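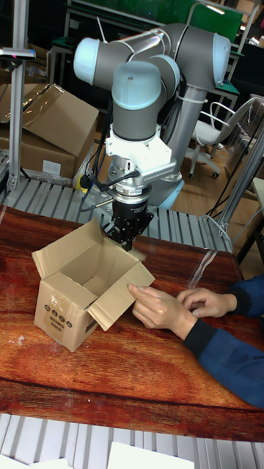

Githam, October

2 min read

# Zaltley putting log

Stroke data from club golfers, put together by Josué Amaral. Each row is one putt: distance, slope, where it finished.

## What it claims

The Vogler putter insert is sold as worth two strokes a round. I doubt it. The log covers 12 players on one practice green, and five of them knew which putter they had - hardly a blind test.

## Known problems

- Distances were paced out, so treat them as rough.
- Gimmes are marked as holed. They shouldn't be.
- Wind is left blank for most afternoons.

Please don't use this to pick a putter.

Filed under: Golf > Gear & Numbers

Related

- Stendberg wedge log: read the notes first
- Do green-reading books help anyone?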